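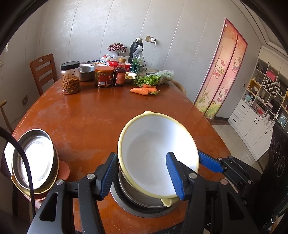

Can an enamel pot with a small chip on the rim still be used for cooking?

A chip on the outside of the rim is mostly a question of looks, and you can continue to cook with the pot if you dry it well after washing. If the chip is inside, where the food touches, please retire the pot from the stove and keep it for dry things, such as onions or clothespins.

We received this question by mail after the last newsletter, and it fits well with our subject this month: the pots and bowls that we own, how we keep them, and which ones we should let go. Many members of our household circle have small kitchens. I also have one. When I moved into my apartment on the Novska side of the canal, I had three cupboards and brought with me the pots of a house with eleven. For one winter I kept the big soup pot under the bed.

So in March I did what I had promised myself for a long time. I carried everything to the table, one piece after another, and I looked at it in daylight. I recommend daylight very much. In a cupboard all pots look the same, and you find the scratches and the burned places only when the light comes from the side. Do it before noon if your kitchen faces east, as mine does.

My first rule was to put each pot together with its lid. This took longer than the rest of the work. I had two lids which belonged to nothing, and a good Guler casserole from my mother-in-law which had no lid at all. For the casserole I now use a flat plate, turned upside down, and it closes better than I expected. The two lids went to the box for the swap table.

My second rule was about nesting. Large goes outside, small goes inside, and between two pieces with a coating or enamel I put a cloth. Old dish towels are good for this if you cut them in four. Steel inside steel needs no cloth, but it makes noise, and if your neighbors sleep early you will perhaps want one there too.

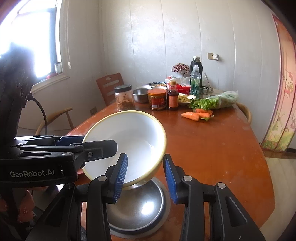

White inside is the color I prefer for a mixing bowl or a deep pot, and I would like to explain it to those who always buy dark. When I make a yeast dough or wash rice, I want to see what I have. A white bowl with a pale yellow rim, like this one, shows every small stone and every bit of husk, and afterwards it shows also if you have washed it properly. A dark bowl is more forgiving, but I do not think that a bowl should forgive so much. For stains from tea or tomato, I fill the bowl with warm water and a spoon of baking soda and leave it until the evening. Please do not use steel wool. I did this once with a Van Hecke bowl and it became dull in one place, and since then the dull place takes the color of every soup.

Round steel dishes are another matter. They get fine scratches from the first day, and this is normal. I rub mine with a little vinegar when they have white spots from our hard water, then I rinse and dry them. A shallow one is useful under a bowl of marinated vegetables in the refrigerator – it catches what runs over, and the shelf stays clean.

A few words about the table, too. If yours is varnished wood, put a towel down before you begin. I forgot it, and I have now a long mark near the corner where I pushed the iron pan. The furniture wax from Trundstead made it lighter but did not remove it.

At the end I kept 14 pieces, and that is still more than I use in a normal week. The remainder is in good condition and will come to the swap table, which is open again this month from four in the afternoon, in the same room as before. Bring your own pieces clean and dry, with the lid tied on with string. Chipped enamel we can accept only for plants, so please write this on a piece of paper and put it inside the pot.

If somebody has a lid of medium size with a black knob, I would be glad to see it for my casserole. The plate works, but it is hot to lift.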